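Stidside to Open Second Furniture Showroom in Traltcombe

TRALTCOMBE, March 9, 2023 – Stidside, the home office furniture maker, will open a second showroom in Traltcombe this spring and will bring its Boros line of desks and storage to the new location. The company also said it will extend its repair and parts service to every customer who bought a desk from its first showroom, with no limit on the age of the piece.

The new showroom takes over the ground floor of the former Fetora dry goods building on Mill Street. Stidside signed the lease in October and has spent the winter replacing the wiring, the heating and most of the front windows. The upper floor will hold the order office and a small workshop where customers can drop off drawers, runners and handles for repair.

"We had people driving a long way to sit at a desk before they bought it," said Piroska Lakatos, managing director of Stidside. "A desk is a hard thing to choose from a web page. You want to pull the drawer out and see if your knees fit. The Traltcombe store gives us room to let people do that without a line behind them."

The Boros line was developed by Henrike Mühlbauer, head of design, and covers desks, bookcases and filing units in a dark brown finish, with lighter wood tones offered on selected panels. Desks can be ordered with a drawer pedestal on the left or on the right. Customers who already own a plain Boros desk can add a pedestal later, and the workshop will drill the fixing holes at no charge if the desktop is brought in.

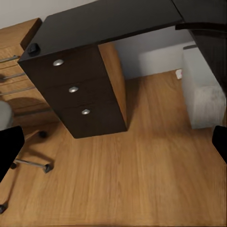 Dark brown desk with three-drawer pedestal and silver pulls. Rendering.

Prices for the line will stay at their current level through the end of the year. Stidside raised prices once last year after an increase in board and freight costs and does not plan a further change for Boros. Delivery in the Traltcombe area will be handled by the company's own drivers, who will carry furniture to the room of choice and take the packaging away. Old desks can be collected on the same trip for a flat fee if this is arranged when the order is placed.

The showroom will employ 13 people, including two full-time repair staff. Hiring for the sales floor is complete. Two part-time positions in the order office are still open, and applications can be handed in at the Mill Street entrance or sent to the main office by mail.

Ákos Dudás, who has managed the first Stidside showroom for nearly four years, will move to Traltcombe to run the new one. His place will be taken by Etelka Borbély, currently the assistant manager.

"The building needed a lot of work, and the floor in the back was worse than we expected," Dudás said. "It is level now. We kept the old counter from the Fetora days and will use it as the order desk – a few of our older customers have already asked about it."

Under the extended repair service, owners can request replacement pulls, runners, feet and back panels for any Stidside desk or pedestal. Until now the company supplied parts only for furniture still in its catalog. Parts for older models will be made to order in the workshop and may take several weeks. Customers are asked to bring the old part with them, or to note the number stamped inside the top drawer, before they call. The service does not cover refinishing of desktops or damage from water.

Sándor Győri, who leads the workshop, said most requests are small. "It's usually a runner that has worn out or a pull that went missing in a move," he said. "Those are quick jobs if we have the part. Now we'll be able to make the ones we don't have."

The showroom will be open Tuesday through Saturday. The workshop counter will keep shorter hours and will close for lunch. Parking is available behind the building, with the entrance from the side street, and there is a loading bay for customers who want to take flat-packed items home themselves. A ramp has been built at the main door, and an elevator serves the upper floor. The opening date will be posted in the window and announced by mail to customers on the Stidside list.

About Stidside
Stidside designs and sells desks, shelving and storage for home offices and small workplaces. The company is privately owned and operates its own delivery and repair services.

Press contact
Etelka Borbély, Stidside. Press inquiries about the Traltcombe opening and requests for product pictures can be made by phone or in writing to the main office during business hours.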